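Unit 6. Task Change After Automation: The Tray Line

Reading before class: Unit 5 notes on time study, and the Vudley packet, sections 2 through 4. Bring the job sheets you filled in last time.

6.1 Scope

Unit 5 dealt with how a work cycle is timed. Unit 6 deals with what happens to the people in the cycle when part of it goes to a machine. The running case is the meal tray line at Vudley, a contract kitchen that assembles cold trays for clinics and care homes. The line went from all-manual assembly to a mixed arrangement in which arms place the items that can be gripped and people do the rest.

We treat the job as a bundle of tasks. A machine takes over tasks, seldom a whole job. The questions in this unit are which tasks leave, which stay, which are new, and who ends up holding each one.

6.2 The line before

The manual line ran at 700 trays per shift with 18 assemblers in rotation. Each assembler held one station for an hour, then moved one place down. The stations were cold items, fruit, condiments, bread, cutlery and lid. Two positions sat outside the rotation: the checker, who compared the finished tray to the diet card, and the runner, who kept the stations stocked.

Points to take from the packet:

The cycle at each station was short, and the rotation was the main control on strain. When a station was left uncovered, the rotation was the first thing to go.

The checker caught wrong items, but assemblers caught many of them earlier. A person at the fruit station sees what the person before has put down. This kind of checking was never written into any job description, so it was never costed.

The runner knew the stock by sight. Low bins were reported by voice.

6.3 The line after

Vudley kept the target of 700 trays per shift. The arms are supplied by Ilum and the software that turns a diet card into a list of placements is called Junis. The arms place items; people load, check, recover faults and handle everything soft, leaking or loose.

The assembler job was split into three:

Line operator. Watches a group of arms, clears stops, restarts.

Presenter. Sets items out where the arm can reach and pick them.

Exception handler. Builds by hand any tray that Junis rejects or that fails its check.

The checker position remains. The runner position was merged into presenter, which turned out to be the most disputed decision in the case.

6.4 Terms

Allocation: the assignment of a task to a person or a machine.

Residual task: a task left with people because the machine does it poorly or at too high a cost.

Induced task: a task that did not exist before the machine. Clearing a stop is an induced task. So is wiping a gripper between product groups.

Tacit check: inspection done in passing by someone whose stated task is something else.

Intervention rate: stops that need a person, divided by cycles attempted. State the period every time you quote one.

Keep residual and induced tasks apart in your answers. They have different causes and different remedies. A better gripper may shrink the residual set and leave the induced set as it was, or make it larger.

6.5 What changes for the assembler

Pace. On the manual line the person set the pace within the limits of the belt. On the mixed line the arm sets it and the person responds to stops. Waiting is broken into pieces too short to use for other work. Operators in the packet rate this as more tiring than steady assembly, although measured hand movement is lower.

Skill. Stop clearing takes judgment about cause. The operator has to decide whether the item moved, the grip failed or the placement list was wrong. The first training plan gave 23 minutes to this topic. The revised plan makes it a full module with supervised practice.

Pay. All three new roles started at the old assembler grade. The operator role was regraded after the first review. The presenter role was not, on the argument that it resembled stocking. Section 3 of the packet gives both sides.

Contact. Rotation put each assembler beside different people through the shift. The operator stands apart. This shows up in the exit interviews and in no other measure Vudley collected.

6.6 Presentation as work
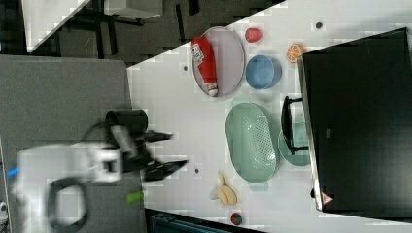 Presentation is the task most often left out of an allocation table. An arm picks from a surface that someone has arranged, and the arrangement fixes how hard the pick will be. Consider the range of shapes a single gripper may have to deal with on one tabletop: a ketchup bottle lying across an oval tray, a bunch of bananas, an orange slice, small round fruit, a bowl. Two fingers closing from the sides suit some of these much better than others. A bunch of bananas has several possible grip points and they are not equally good. A bottle that lies across the tray covers part of the space where the next item should go, so the order of picks matters as well. If the presenter is expected to prevent such conflicts, the job includes planning and should be described that way.

Compare this with the runner's old task, which ended when the bin was full – the assembler's hand did the rest without anyone recording it. The work of orienting and separating items moved upstream and became visible only when it was done badly.

6.7 Measurement

Vudley reported trays per labor hour. The figure improved. It leaves out presenter time booked to the storeroom and exception trays booked to the evening shift. Before accepting any figure of this kind, establish:

Which hours are in the denominator.

Whether exception trays count as output of the line.

Who logs a stop, and whether short stops are logged at all.

The Khamphan site, a smaller kitchen under the same owner, logged every stop for one month, in September. Its intervention rate was higher than Vudley's and its trays per labor hour lower. The two sites ran the same equipment. Do not conclude that Khamphan performed worse until you have matched the logging rules.

6.8 Exercise

Work in pairs. Take the fruit station from section 2 of the packet and list every task, including tacit checks. Mark each one as moved to the machine, residual or dropped. Then add the induced tasks and assign each to a role. Where a tacit check has been dropped, state where the error would now be caught, and by whom.

Write one paragraph on the grade of the presenter role. Use the task list as evidence. Length is one page, due at the start of the next class. Unit 7 uses the same list, so keep a copy.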